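What I Learned Buying Secondhand Furniture for a Small Apartment

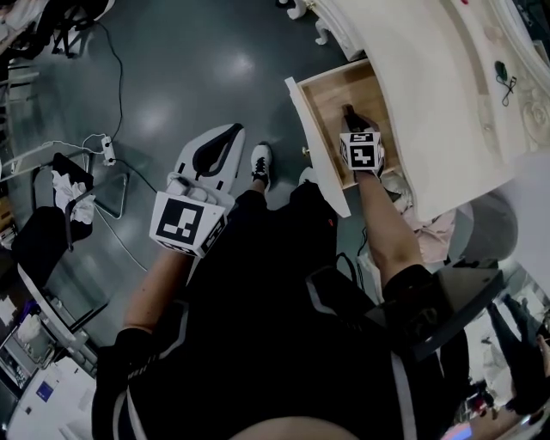 Posted May 1, 2024 by the Clurley Street blog | Filed under: Home, Secondhand

I moved into the apartment on Clurley Street in August with a mattress, a folding chair and two lamps. I had sold most of my furniture before the move, since the truck cost more than the furniture was worth. For the first few weeks I kept my clothes in the boxes they came in. Then I started looking for used furniture, and I have been at it on and off ever since. People have asked me where I go and what I look for, so I am writing it down.

Most of what I bought came from three places. The first is Fludgate, a used furniture warehouse out past the rail yard. It is one large room with no heat. The prices are on masking tape and they are firm for the first two weeks. After that you can ask. The second is the Brenalmont flea market, which runs in the parking lot of the old mall. The third is people's garages, which I find through the neighborhood listings.

Fludgate is the best of the three for anything big. They deliver within the city, and the two men who do it will carry things up stairs without an extra charge if you say so when you book. I did not say so the first time and paid for it. The flea market is better for small things like mirrors, hooks and stools. I would not buy anything upholstered there. It sits outside all morning and you have no idea how many mornings before that.

Bring a tape measure. I know every article says this, but I went without one twice. The first time I bought a bookcase that was too deep for the hallway and had to stand in the kitchen. It is still in the kitchen and holds canned food. The second time I passed on a desk that would have fit, and when I went back it was gone. Now I keep a tape in my coat and a list on my phone with the width of the door, the stair landing and each wall. The landing is the one that matters. My front door is wide enough for nearly anything, but the landing turns, and a long piece has to go up on its end.

Drawers tell you most of what you need to know about a dresser. Pull every one all the way out. Look at the corners. If the sides are joined with cut joints, they will usually hold for a long time. If they are stapled, you will be fixing them. Push down on the bottom panel with your hand and see if it gives. Then put each drawer back and see if it closes without a shove. A drawer that sticks is not a problem by itself. I rub a plain white candle along the runners, and that has worked on every one I have tried. A drawer that drops at the back is more work, and I leave those alone.

Smell is the other thing. Put your face right in the drawer. A closed-up smell will go away if you leave the drawers out in the air and put a bowl of baking soda in the empty body overnight. Cigarette smoke takes longer and may not go. Mothballs did not go at all. I had a nightstand that I aired on the fire escape for 17 days, and my socks still smelled like it. I gave it away with a note taped to the top so whoever took it would know.

Painted furniture needs a little more care. I like white painted pieces with carving on them, and there seem to be a lot of them now. The paint hides things, though. Look at the edges and at the back, where people get lazy with the brush. If there are many thick coats, the carving goes soft and the drawers get tight. Old paint can also have lead in it. The hardware store on my corner sells test swabs, and I use one on anything that looks older than I am. If it comes up positive I don't sand it, and I don't buy it unless it has already been sealed well.

Knobs are easy. If you like the piece and hate the knobs, buy the piece. I got a bag of small brass ones at the flea market for $20, and there were enough for two dressers with a few left in the bag. Measure the screw before you go. Old screws are often thinner than new ones, and a wooden toothpick and a drop of glue in the hole will take up the slack.

The most I have paid for one thing is $145, for a dining table from Fludgate that the tag called an Oláh. I have never found out if that was a maker or the family that owned it. It has a leaf that stores under the top. One leg was loose and took ten minutes with a wrench. I eat there and do my taxes there, and I wrote this post there.

I still need a coat rack and something to put shoes in. I also want a reading chair, but I have not found one I trust. The ones at Fludgate go fast in the spring, when the students leave and the new people come in. If you go, go early, and park on the side street. The lot has a deep pothole by the entrance that I have hit more than once.

A few people wrote after my last post about the leaking kitchen faucet. It was the washer. The new one cost less than a cup of coffee, and the faucet has been quiet for a month.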